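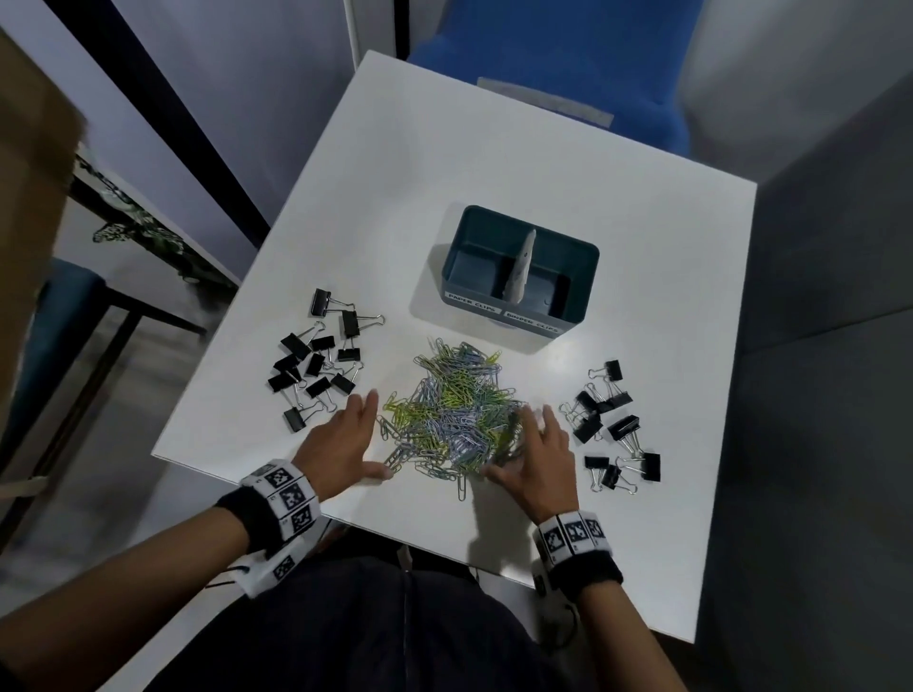
Which supplies are sorted at the small tables, and which go directly to the stockroom?

Paper clips and binder clips are sorted at the small tables, together with push pins and rubber bands when these are received. Boxed staples, unopened folders and sealed packs of labels go directly to the stockroom and are entered there.

Search this site
Enter keyword
Go

Print this page | E-mail this page

Office Supply Recovery at the Evgate Building: Gallery

The Evgate Building houses the central supply service for the Skimon and Wieczorek campuses. Each August, departments clear their desks and cabinets ahead of the new year, and small items that remain usable are returned to the service in mixed bags. In the most recent collection, 332 bags were received from 33 offices. The contents are sorted by hand, placed in labeled organizers and issued again on request.

Clips are the largest single category of returned goods. Further galleries, covering folders and writing instruments, will be added as that work is completed.

Paper clips and binder clips, before sorting

A dark teal organizer with two compartments stands at the far side of the table, labeled PAPER CLIPS on the left and BINDER CLIPS on the right. The paper clips lie in a single heap in front of it, in lime green, lavender, blue-gray and silver, with black binder clips to either side.

Colors are not separated at this stage. Offices requesting paper clips of one color are asked to indicate this on the request form, and the order is made up from stock where quantities allow.

A mixed heap

Binder clips are lifted out first. They are larger and easily seen against the paler wire of the paper clips, and once they have been removed the remaining heap can be loosened and checked in small handfuls. Both hands are used, one on each side of the pile.

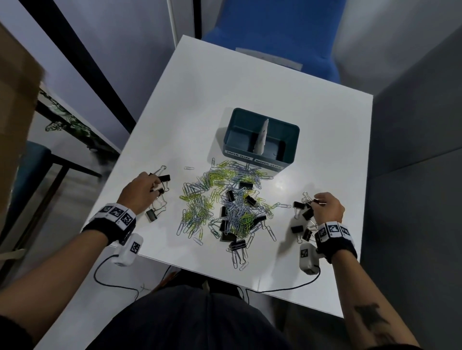

Condition of returned clips

Paper clips that have been bent out of shape are set aside for metal recycling. A clip that has been opened slightly may be returned to use if it closes again under light pressure. Binder clips are tested once by opening and closing the handles. Those with a missing handle or a weak spring are not reissued.

Clips bearing adhesive, correction fluid or rust are also withdrawn. Offices are requested to remove papers, notes and tape from clips before sending them to the service.

Labels and organizers

Compartment labels are printed in black capital letters on white and fixed to the front face of the organizer, one below each compartment. The same wording appears on the stockroom shelves and on the request form. Handwritten labels were discontinued when the service moved to its present rooms.

Organizers are available on loan to any office wishing to sort its own supplies before collection. Loans are for 60 days and may be renewed once.

Issue and delivery

Sorted paper clips are weighed and packed in envelopes. Binder clips are packed by size. The stockroom aims to hold 3,000 paper clips ready for issue at the beginning of each term, with additional quantities kept in reserve at the Cavard Annex.

Requests received before 2:00 p.m. are included in the next morning's delivery to the Skimon campus. Deliveries to the Wieczorek campus leave in the afternoon. Offices located in the Evgate Building may collect their orders at the service counter during opening hours and should bring a copy of the request form.

Use of these pictures

Departments may reproduce the pictures in this gallery in internal notices concerning the return of supplies. The supply service should be credited. Requests for other uses should be submitted in writing to the service counter.

Print this page | E-mail this page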